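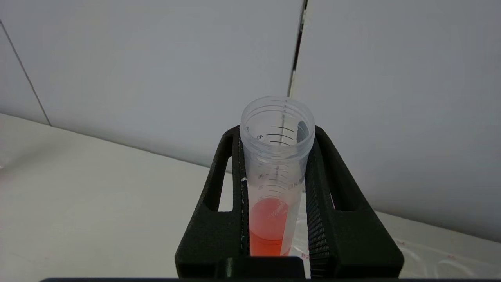 Gripping a 50 ml tube upright, cap off, graduations showing.

Section 4: Setting up the liquid handling bench

By now you will have finished the arm checks in Section 3, and I hope you had a cup of tea afterwards, as it is a long one. This part is gentler. It was written by Tsehay Assefa with a good deal of help from Ghada Hakim, who ran the bench for the Trorgate school robotics club all last year and knows where most of the spills come from!

Work in pairs if you can - one of you at the keyboard and the other beside the stop button.

1. Wipe the table with a dry cloth and let your partner check it from the other side, where the light shows up smears.

2. Mix the coloured water. A few drops of food colouring go a very long way, so start pale and build up. Please use only water and food colouring on this bench, however good your other ideas are.

3. Set the clear rack towards the far side of the table and leave a generous stretch of bare surface in front of it. New members nearly always put things too close, and then the arm has nowhere to turn. 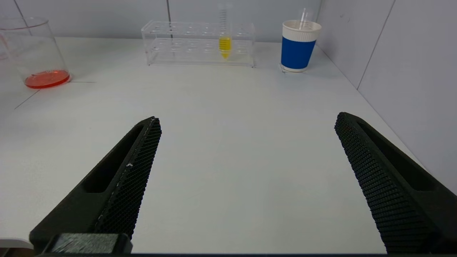
4. Open the gripper all the way from the Skadska control panel before you bring the arm over the table. The command is "open full", and you should wait for the panel to say READY before sending anything else.

5. Lower the arm slowly, at the practice speed, until the fingertips are level with the top of the rack. Stop there and have a look from the side as well as on the screen. The two views often disagree a little, and it is the side view you should trust.

6. Close on an empty tube first. Lift it, hold it while you say your full name, and put it back. If it slips, go back to Section 3 and repeat the grip test.

Caution: never reach between the fingers while the arm is powered, even to rescue a tube that is plainly about to fall. Let it fall. We can mop.

7. Once the empty tube behaves, move on to coloured water. A modest amount in the bottom of the tube is plenty for practice.
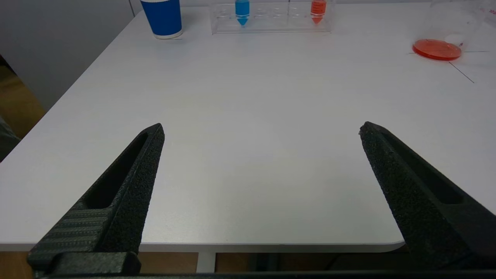
8. Save your positions under your team name and write them in the bench book too - Faith Muriithi lost a whole Tuesday of work in her first term and would like you to be spared the same.

Note: if the table gets nudged, even slightly, your saved positions will be out. Run steps 5 and 6 again before you carry anything with liquid in it.

When you pack up, pour the water down the sink, rinse the tubes and stand them upside down on the draining rack. Power the arm off last.

Trorgate Robotics Club - Member Handbook - Questions to Shabani Nyaga at the club desk - © Trorgate Robotics Club - Back to top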